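**Erinex two-arm kit, worth it?**

**mossgate:** Anyone bought this? Their rep says plugs and switches are "solved" with the stock grippers. 1151 for the pair of arms, rail and cameras, walls extra.

**tinbelly7:** Solved on whose bench? I had the Paditz kit in December. Same promise, and it wouldn't seat a plug that was tilted a hair.

**mossgate:** Rep claims 25 tries without a miss.

**tinbelly7:** 25 tries at what, though? Same strip, same spot every time? I'd want 800, with the strip moved between tries.

**oddlot:** Disagree. Akivex costs twice that and the fingers aren't any better. For a small shop this is fine.

**tinbelly7:** Fine for what? You still haven't said what it does when a cord gets in the way.

**oddlot:** Ours is set up with a power strip and a couple of fans. Wrist camera first, then the fixed one:

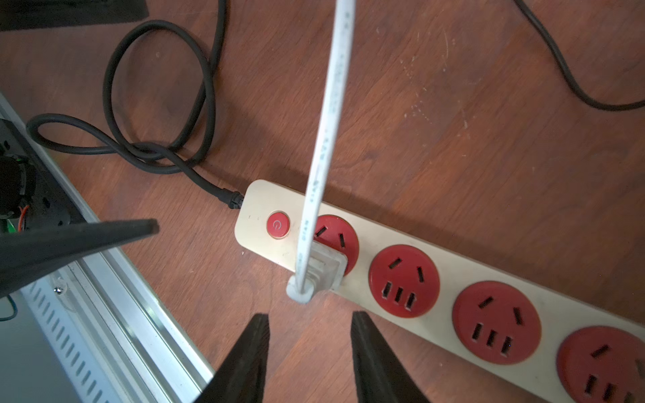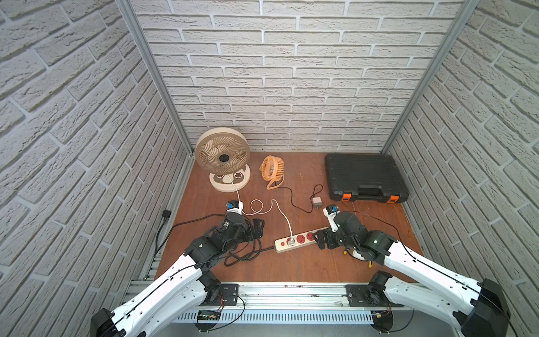

**Ifans:** Loose cords are where I'd expect trouble with any of these. Ask the rep for a full run with no edits, failures left in. If they won't send one, keep your money. And get the return terms in writing, mine took 2 months to sort out.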